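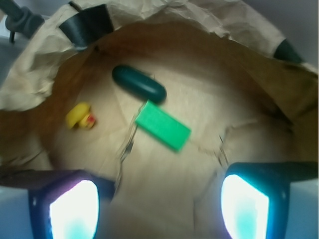 Trandeck, 26 June 2023

Paper-bin picking is a method in robotics research for training and testing a gripper on objects held in a soft container. The bin is a brown paper bag, opened wide, with tape at the rim. A usual set of objects is a green block, a dark green rounded piece and a yellow rubber duck.

The method was set out by Milovan Stoyanova and Hậu Thái in the Gimlow project. Its main claim is that paper walls, which fold and sag when touched, give a policy more varied contact than a rigid tray does. Views from the wrist and from a fixed camera are recorded together. 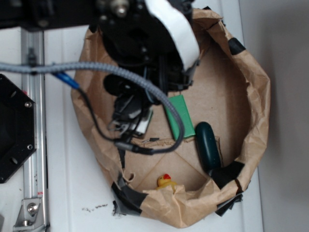
Skarphéðinn Sveinbjörnsson has objected that a paper bin changes shape over a series of trials, so that early and late results are hard to compare. The Gimlow protocol answers this in part by replacing the bin after 16 trials.

In the first published series, a policy trained on 1000 demonstrations failed in 19 trials, most often with the object lying against a wall.

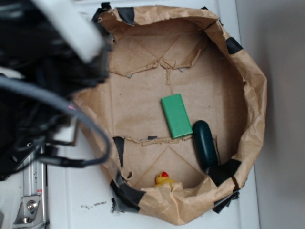

Wall contact is therefore scored apart from picks in the open floor area. A revised scoring sheet, issued in May, also records whether the gripper touched the rim.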